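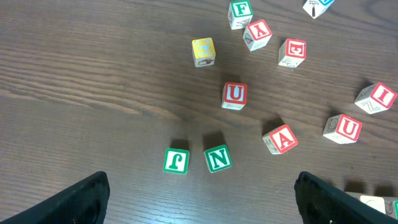 木の机に散らばったアルファベット積み木（緑のNとJのあたり）

積み木の仕分けが自動化された職場、人は何をすればいいんでしょう

投稿者:Mylene Galang
2018-02-18

はじめて投稿します。長いです、すみません。

木のおもちゃの修理と再生をしているPoteoという小さな会社で、検品と袋詰めをやっています。アルファベット積み木って、返却されてくるとセットがごちゃごちゃなんですよ。それを文字ごとに分けて、足りない字を補充して、また一セットに組む。これをずっと手でやってきました。

で、先月から仕分けの机にロボットアームが入りました。つかむ作業はアームがやって、私たちは横で積み木を広げたり、迷ったものを引き取ったりする係です。導入したのはSkenonという会社の人で、とても親切なんですけど、「慣れたら一人で2台見られますよ」ってさらっと言うんですよね……。えっ、じゃあもう一人はどうなるの、って聞けませんでした。

困っているのは三つあります。

まず、手が空くのに目が離せない。前は手を動かしながら同僚とおしゃべりもできたのに、いまは黙って待って、止まったら行く、の繰り返しです。体は楽なのに、帰るころには前よりぐったりしています。

次に、字の向き。写真のEみたいに、こっちから見ると裏返しに見えるのがあるでしょう。Jも逆さまだし。人間は手に取ってくるっと回せば済むのに、アームは迷うと止まるので、結局こっちで向きを直してから置いてあげることになります。これって仕事が減ったことになるんでしょうか。側面にも絵やZの字が描いてあったりして、どの面を上と思えばいいのか、最初は私も混乱しました。

それから、評価のこと。前は一人ずつ何セット組んだかが記録に残ったんですが、いまは全部アームの数字です。先週は3,078個。すごいなあとは思うけど、そこに私がどれだけ入っているのか誰にもわかりません。面談が5月にあるので、何をどう話したらいいか、似た職場の方がいたら教えてください！

Duangjai Wannasri

うちは木の文具をやってるSuksawatという工場で、二年前に同じような機械が入りました。お気持ちすごくわかります。あの「待つ疲れ」、最初の冬は本当にこたえました。

面談まで時間があるなら、止まった記録を自分でつけておくのがいちばん効きます。むずかしいものじゃなくて、ノートに「字が逆さ」「くっついて置いた」「傷で読めない」くらいの短い言葉で、起きるたびに一行。私は最初の月に140行たまりました。それを持って面談に行ったら、上の人が「こんなに触ってたのか」ってびっくりして、そこから話が早かったです。いまは置き方の手順書を作るのが私の正式な仕事になっていて、新人さんに教える時間も勤務のうちに入れてもらえました。機械の数字しか残らないなら、人の分の数字をこっちで作っちゃえばいいんです。

向きのことは、全部直してあげなくていいと思いますよ。うちも最初は親切に全部そろえて置いていたんですが、そうすると設定する側は「問題なし」と思ってしまうんですね。どこまでが人の担当なのか、導入した会社の人に一度はっきり聞いてみてください。迷って止まるものだけ別の箱によけておいて、まとめて見てもらうのもおすすめです。積み木同士のすきまを少しあけて広げるだけでも、うちではずいぶん変わりました。写真のJとNみたいにすきまの小さいところは、うちの機械だと隣を押してしまうことがあったので。

あと、ぐったりするのは10分でもいいから交代を入れてもらうこと。見る係と袋詰めの係を行ったり来たりすると、おしゃべりも少し戻ってきます（うちは戻りました）。「2台見られますよ」の件は、一人で抱えずに同僚と一緒に聞いたほうがいいです。私のときは、人を減らす話かどうかを先に文書で答えてもらいました。聞いてみたら別の作業に回す予定だったそうで、だったら早く言ってよ！と思いましたけど。

Prerkereck

慣れます。うちは半年で誰も気にしなくなった。
耳栓はしないほうがいいです、止まったときの音が聞こえないので。

Mylene Galang

お二人ともありがとうございます！ノート、さっそく今日の昼休みに買ってきました。最初の一行は「Eが裏返し」です。交代のことは同僚も賛成してくれたので、明日の朝に二人で聞いてみます。耳栓はしてなかったです（笑）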